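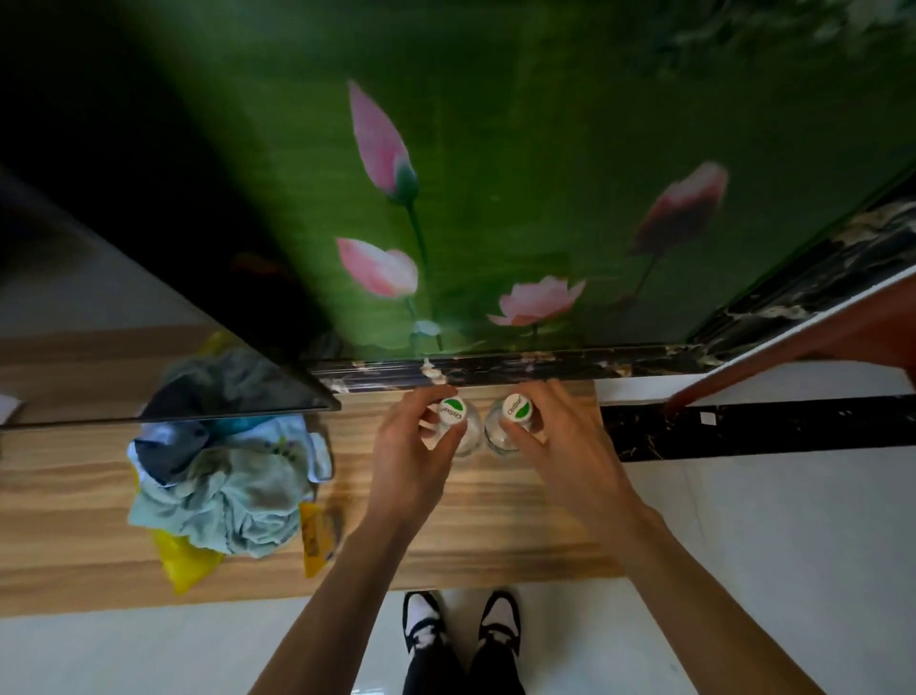
Figure 4. Two hands on the white caps of two clear plastic water bottles, nearly empty, set side by side on a light wooden board.

Home | Current issue | Archive | For authors | Contact
19 October 2007

4.2 Handling of near-empty bottles

Much of the household literature treats the drinking bottle as a thing with two states, full and discarded. We doubt that this describes any home. In our diaries the bottle spent a good part of its life between the two, with a little water left in it, standing on some surface where it was neither being drunk from nor thrown out. The earlier Fjeld survey had no code for this condition. Bottles of the kind in Figure 4 would have been entered there as "in use," and we are not convinced that the word means much.

Our 186 diary entries were collected in April and coded under the Clutotus scheme, which separates storing, serving, tidying and disposal. The scheme works well enough for plates and pans. It works poorly for bottles. A hand on a cap may belong to any of the four categories, and the two coders disagreed on such entries more often than on any other kind. They were told to settle disagreements by looking at what came next in the diary, but in many entries nothing came next. We kept those entries as unresolved, against the advice of one reader of an earlier draft.

The pairing of bottles has also been given more weight than it can bear. The Urkov report argues that like items placed side by side show an intention to tidy, and it uses matching labels as a sign that the items are seen as a set. Both caps in Figure 4 carry the same green oval label, reading "Cestbon," and by the Urkov rule this would count as strong evidence of sorting. We would call it weak evidence. A household that buys one brand of water will have matching bottles wherever it puts them down – the match tells us about shopping and very little about order.

Grip has been offered as a way out of the problem. In the Pekia coding notes, fingers curled around a cap are taken to mean opening or closing, while a hand resting across the top is taken to mean steadying or moving. Figure 4 has something of each, with the left hand curled around its cap and the right spread wider over the other. Applied strictly, the notes would give one person two different tasks at once. That may be so. It may also be that the two hands simply took hold in different ways, and a single view cannot decide between these readings.

We therefore report cap contact as its own category and draw no claim from it about purpose. This makes our tidying figures lower than those in the Fjeld survey, and part of the gap is surely due to coding – how large a part we cannot say from the present data. The same caution applies to jars and lidded boxes, taken up in the next section.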